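**Bench log, kitchen table cell, March 2023**

Task under review for Flaltberg: clearing a kitchen surface. Play food, a ketchup bottle, a plate, a toaster oven, one arm with a two-finger gripper. The question from Lisenen is whether this is ready to quote as a household chore. My answer is still no, reasons below.

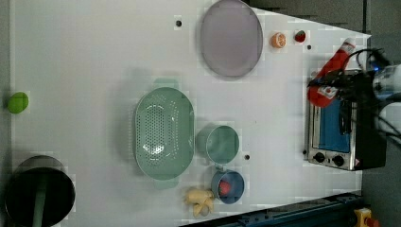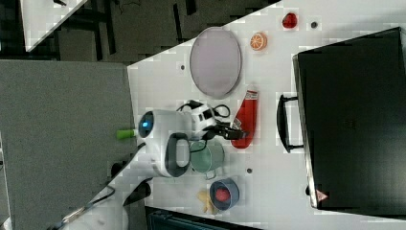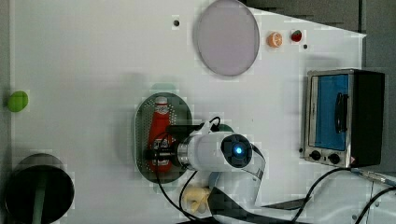
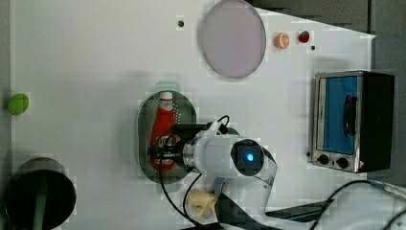 Ketchup bottle, toaster oven and plate all in play.

The bottle is the easy object. It is long, rigid enough, and has a body the fingers can close on from either side. What slows everything down is the approach. The planner wants 30 mm of clearance and a cluttered table rarely has it, so it backs off and replans. A person would just nudge the neighbor out of the way.

Open points:

- Cable slack at the wrist. Check it at full rotation before the next long run.
- Flat items. The plate rim sits too low for these fingers. Try the 4 mm tips from the Essien kit.
- Small fruit. Strawberry still gets pushed before it gets held.
- Grip force set to 2 on the controller scale. Leave it there until the tips are changed.

The Clarnidow log holds 1,074 episodes, most of them teleoperated. Don't use that number as evidence of autonomy. Operator skill is doing a lot of the work and we have no clean way to separate it out.

Shop-floor sorting with fixed bins is a fair claim today. Putting away dishes in a stranger's kitchen is not. Revisit in November.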